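Junico Under-Sink Water Filter
Fitting and Set-up Guide
Section 4: Connecting the filter and first flush

Read Section 3 (Parts and tools) before starting. The steps below apply to the two-stage head with either the standard or the long cartridge. If your kit was supplied with the Clidedik pressure limiter, fit the limiter first, then return to step 1.

4.1 Before you begin

The filter is designed for cold mains water only. Do not connect it to a hot supply, a stored supply or the outlet of a mixer valve. Working pressure must not go above 70 psi. If the pressure at your property is higher or is not known, a limiter must be fitted between the stopcock and the filter head.

Allow 18 inches of clear height inside the cupboard below the filter head. The cartridge drops down as it is removed and cannot be changed at an angle.

1. Clear the cupboard and wipe the floor panel dry. Place a shallow tray under the cold supply pipe.
2. Close the isolating valve on the cold supply. If there is no isolating valve, close the main stopcock.
3. Open the cold tap and leave it open until the flow stops.
4. Check the position chosen for the filter tap. A stone worktop must be drilled with a diamond core bit and kept wet during drilling. Do not use hammer action.
5. Before drilling, look underneath for rails, cable runs and the edge of the sink bowl.

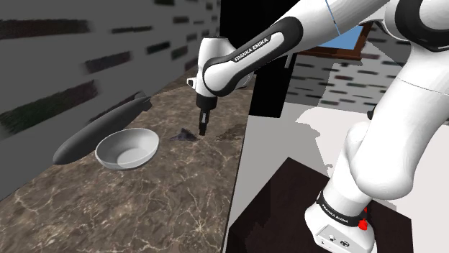 Can the filter tap share the existing tap hole?
Only if the existing tap is removed and replaced with a three-way tap, which has a separate channel for filtered water. Two tap bodies must not be fitted through one hole.

4.2 Mounting the filter head

6. Hold the bracket against the side wall of the cupboard with the arrow pointing up. Mark the two fixing holes.
7. Drill pilot holes. In thin panels, use the short screws from bag B. The long screws are for solid timber and will come through the other side.
8. Fix the bracket and hang the head on it. The port marked IN must be on the side nearer the cold supply. If it is not, turn the head round on the bracket; do not cross the tubes.
9. Press the head down until the catch closes.

Note: On heads made at the Endcombe works, the catch is grey and closes with a click. On earlier heads the catch is a black slide and has to be pushed across by hand.

4.3 Connecting the tubes

10. Fit the feed valve to the cold supply with the washer supplied. Tighten by hand, then by a quarter turn with a spanner. Hold the supply pipe steady while tightening.
11. Cut the blue tube to length with a tube cutter or a sharp knife. The cut must be square. A slanted cut will leak at the push-fit joint.
12. Push the blue tube into the feed valve until it stops, then pull back gently to check that it is held. Fit the locking clip.
13. Connect the other end of the blue tube to IN in the same way.
14. Connect the white tube from OUT to the tail of the filter tap. Slide the insert into the end of the tube before pushing it home.
15. Check that neither tube is bent tighter than the curve gauge printed inside the back cover.

Caution: Do not use jointing paste or thread tape on push-fit joints. Both will damage the seal, and the damage may not show until the joint is under pressure.

If a joint has to be undone, close the feed valve, open the filter tap to release the pressure, remove the locking clip, press the collar evenly towards the fitting and withdraw the tube. Cut the marked end off before using the tube again. 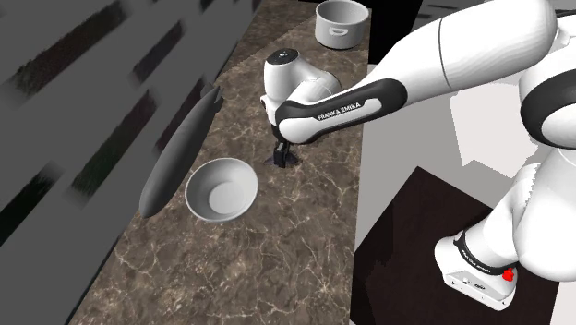
Vondráček asks whether the old tube can be kept when the head is replaced, as it is already cut to the right length. It may be kept if it is the same outside diameter, is free of scratches near the ends and is long enough to be re-cut at both ends. Tube that has been painted or has gone stiff must be replaced.

4.4 Fitting the cartridge and flushing

16. Wash your hands. Remove the cartridge from its bag, holding it by the lower end.
17. Take off the cap and check that both sealing rings are in place. Moisten them with clean water.
18. Line up the mark on the cartridge with the open mark on the head. Push up and turn to the right until the two closed marks meet.
19. Open the filter tap, then open the feed valve slowly. Air and cloudy water will come through first.
20. Run the tap until the flow is steady, then for ten minutes more. Do not drink this water.
21. Close the tap. Dry every joint with a paper towel, wait half an hour and check each one again with a fresh piece.

Caution: If a joint is damp, close the feed valve before touching it. Do not try to reseat a tube under pressure.

Fine black specks in the flush water are carbon dust from the cartridge. If they are still present after the full flush, run the tap for a further five minutes. If they continue after that, remove the cartridge and inspect the upper sealing ring.

4.5 Setting the counter

The counter in the filter head is supplied at zero. It must be set to match the cartridge.

22. Press and hold SET until the display flashes.
23. Enter 1000 litres for the standard cartridge, part number 1808. For the long cartridge, enter the figure printed on its label.
24. Press SET once to store the figure. The display shows the litres remaining.

The counter does not measure time. Change the cartridge when the display reaches zero or after six months, whichever comes first. Write the month of fitting on the label with a permanent pen.

4.6 Care of the worktop around the tap

Wipe standing water from the base of the tap. In hard water areas, scale will form where the base plate meets the worktop. On marble, do not use vinegar, lemon juice or any descaler, all of which etch the surface. Use a damp cloth and a cleaner marked as suitable for natural stone.

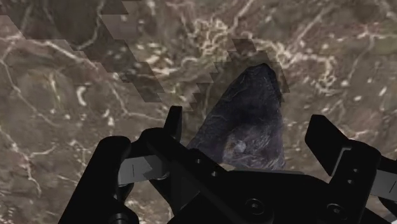

Fig. 4.3 Brown marble with pale veining

Continue to Section 5 (Changing the cartridge).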